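How to clean a handheld controller and get it ready to store

A controller that gets used every day picks up skin oil, dust and crumbs long before it looks dirty. The sticks start to feel gritty, the buttons get slow to come back up, and the grips turn shiny. A basic cleaning takes a few minutes and needs no tools that open the case. These steps are written for a plain black gamepad with two thumbsticks, but they work for most others.

What you need

A microfiber cloth
Cotton swabs
A wooden toothpick
Isopropyl alcohol, 70 percent or higher
A soft brush – a clean makeup brush is fine

Lirell and Demia both sell cleaning kits with these items in one pouch. The Lirell brush is the better of the two, and the Demia cloth is larger. You don't need either kit if you already have the parts at home.

Step 1. Clear a surface

Use a smooth, light-colored table. Black plastic shows up well against white, and so does whatever falls out of the seams. Wipe the table first and let it dry. Lay the controller down with the sticks facing up.

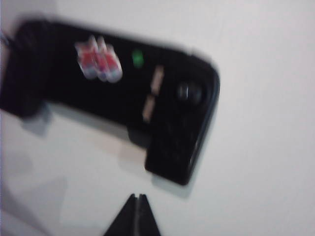 Can I leave the controller switched on while I clean it?

It's better to turn it off and unplug any cable first. Moisture near a live port can do damage, and pressing buttons while you wipe may change settings on whatever it is paired with.

Step 2. Brush off the loose dirt

Brush from the middle of the controller out toward the grips. Push each thumbstick to one side and brush the ring under it, then go all the way around. Tip the controller over and tap it lightly on your palm. Don't use a can of air held close up. It can drive grit deeper under the sticks.

Step 3. Wipe the body

Put a little alcohol on the cloth, never on the controller. Wipe the grips first, as they hold the most oil, and finish with the flat part between them. If you have a sticker on the top, go around it. Alcohol lifts the ink on some printed stickers and softens the glue on nearly all of them,

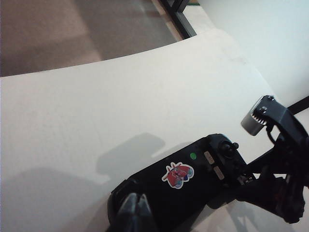
so use a cloth dampened with plain water there and dry it right away. A corner that has already lifted can be pressed back down with a fingertip once the surface is dry.

Step 4. Do the seams and buttons

Run the toothpick along the seam where the two halves of the case meet. Keep it nearly flat so it doesn't scratch. Go around each button with a barely damp swab, pressing the button a few times as you go. Change swabs when one turns gray.

Step 5. Let it dry and test it

Leave the controller on the table for 3 minutes with the sticks up. Turn it on, then move each stick in a full circle and let go. It should return to the center without dragging.
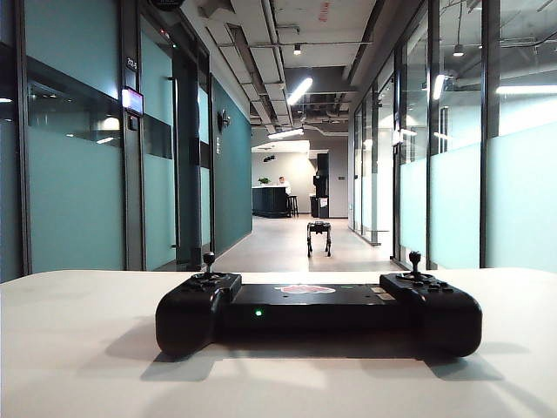 Step 6. Put it away

Store the controller where nothing presses on the sticks. A shallow drawer is fine if it closes without touching them. We keep ours in an Alaoui hard case with the cable in the lid pocket – a cable wrapped around the grips pulls on the sticks. Repeat the cleaning every 2 weeks if several people share it.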